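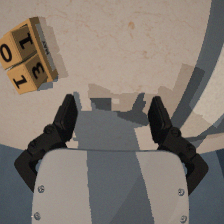 Wrist view in the simulator: open fingers, with the calendar block off to the upper left.

Dronau Wrist-View Demonstration Kit

Teach a two-finger gripper by showing it. The Dronau kit lets you drive a simulated arm by hand, record every move, and turn the results into a tidy set of examples your learning system can train on. It runs on an ordinary desktop computer, and you can be recording your first attempts the same afternoon you install it.

We built Dronau because we were tired of losing good demonstrations. A person would spend a whole morning steering an arm, and later we would find that the camera and the joint readings had drifted apart, or that half the files had the wrong task name. So the kit saves the camera view, the arm position, the finger opening and the written instruction together, in one record, from the moment you press the pedal. If any of them is missing, the recording is flagged right away and you can do it over while you still remember what you were doing.

The wrist view

The main camera sits behind the palm and looks out past the fingers, so the housing and both fingertips stay in sight while you work. We love this view! It takes a few tries to get used to (most people overshoot to one side at first), but after that you steer by the gap between the fingertips and stop thinking about the arm at all. An overhead view can be switched on in a second window. Both are saved with the demonstration, and you can leave either one out when you export.

The picture is drawn small and a little coarse on purpose. Shadows break up into blocks, curved edges come out in steps, and small objects can be hard to make out at an angle. Gijs Vermeulen, who wrote the drawing code, tried sharper settings for months and kept coming back to this one, mainly for speed. A sharper setting is in the menu if your computer can handle it.

The objects

The starter library is full of desk and kitchen things, and the calendar block is a favorite around here. It has big black numerals and a narrow strip of month lettering, so it's easy to write instructions that point to it, and it can land at all sorts of awkward angles. The Curkbridge add-on brings more household objects, along with extra tabletops, including several with stone-like veins and stains.

Each object can be placed by hand or scattered at the start of a recording. Scatter is the better choice for training data. We've seen plenty of sets where the target always started in the same corner, and the trained arm went to that corner no matter what was there. You can set how far objects may spread, and whether they're allowed to start outside the reach of the fingers.

Recording a demonstration

Pick a task, press the pedal, and drive. The hand controller has a trigger for the fingers and a thumb stick for turning the wrist. Press the pedal again to stop, then mark the recording as good, bad or unsure. Please keep the bad ones — they take up little room, and many people use them later to train a checker. A short note field is there as well. "Bumped it, then got it" is more useful six weeks later than you might think.

Our sample set, Tamport, comes with the kit and holds 3,321 demonstrations. Of those, 1,251 start with the fingers open and the target well outside the gap, so the arm has to find its way over before it can grasp anything. They're a good place to begin if your own system does fine up close and gets lost from farther out.

What comes with it

Hand controller with cable
Foot pedal
Simulator and recorder, with licenses for 2 computers
Starter object library
Tamport sample set
Printed quick guide, 20 pages

Sold separately: Curkbridge object add-on, spare pedal, Kyriakidis desk mount for the controller.

Good to know

The gripper model has two fingers with jointed segments. Suction cups and three-finger hands aren't supported yet. You can load your own objects, though thin cloth and liquids won't behave well. Exports keep the original timing unless you choose a fixed rate.

New in November's update: undo for the good/bad/unsure mark, left-handed controller layout, and a fix for notes that vanished when the recorder was closed too quickly. The update is free for all owners and can be installed from the Help menu.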